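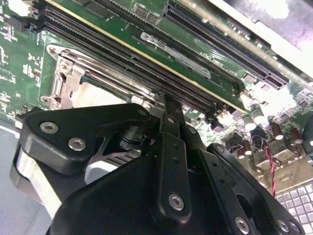

Figure 3.1 A memory module and two long black slots on a green motherboard.

Chapter 3
Where Did I Put That? How Computers Remember

My first summer job was at the Drokham town library, and I spent most of it walking. Somebody would ask for an old map, I'd go down to the basement, find the drawer, carry the map upstairs and lay it on the reading table. The table was tiny (two maps and it was full!) but everything on it was right there at your elbow. The basement held everything else, and it took forever to get to.

I think about that table every time I teach memory. A computer has one too. We call it main memory, and it holds whatever the processor is working on right now. The basement is storage: big, slow, and still full after you switch off the power. Main memory forgets the lot.

In Chapter 2 we followed a single instruction through the processor and I cheated a little, pretending that the numbers it needed were already waiting. In this chapter we'll go and fetch them. We'll start with addresses, the plain old numbering that lets a program ask for location 1142 and get the same place each time. Then we'll look at caches, which are my favorite part of the whole course, and finish with what happens when the table fills up.

You'll want scratch paper for Section 3.2. Before you turn the page, write down what you think happens when two programs both ask for address 2000, and keep your answer handy for the exercises.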